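Subject: Re: [lab-equip] second hand for the Dumden bench, September order

I've read the Nekix quote twice now and I'm still not ready to sign.
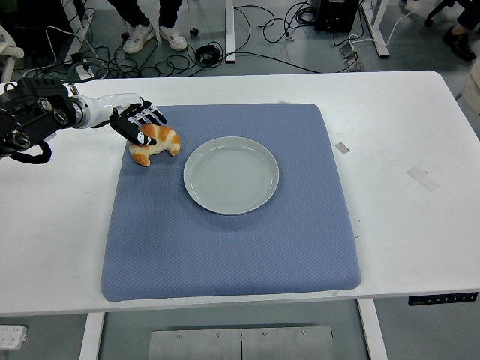
My trouble is with the order we're doing this in. We'd be paying for a second hand before we know what the first one costs us to keep running. Rizwan wrote:

> The quote is good through September. 4,000 for the hand, 800 for the spare finger set, and they'll throw in the wrist adapter. Skorken wants more for the same thing with a longer lead time. I say we take both items and stop sharing one hand between two projects. The pick and place work with soft items is ready to scale up.
>
> Rizwan Miah

A few things.

"Ready to scale up" based on what? The last summary I got had 38 tries on the pastry task, all with the item set out on the same mat next to the same plate. I'd want to see it on a bare table, and with something that squashes easier than a croissant, before I call that a result.

The adapter is "thrown in," but does it fit the arm we have, or the one Nekix is selling this year? The quote gives no part number. Barua got burned on this exact point and ended up paying a machine shop.

The finger set bothers me more. If they're offering spares up front, how long do the fingers last? I asked their sales guy and got a brochure. Please get a number in hours, in writing.

Also missing from the budget sheet:

- shipping and import fees
- the service plan (18 months on the quote, then what?)
- a second power supply
- cable covers for the floor

I could live with the 800 now and the hand later. Can you send me the full run log before the call?

Marta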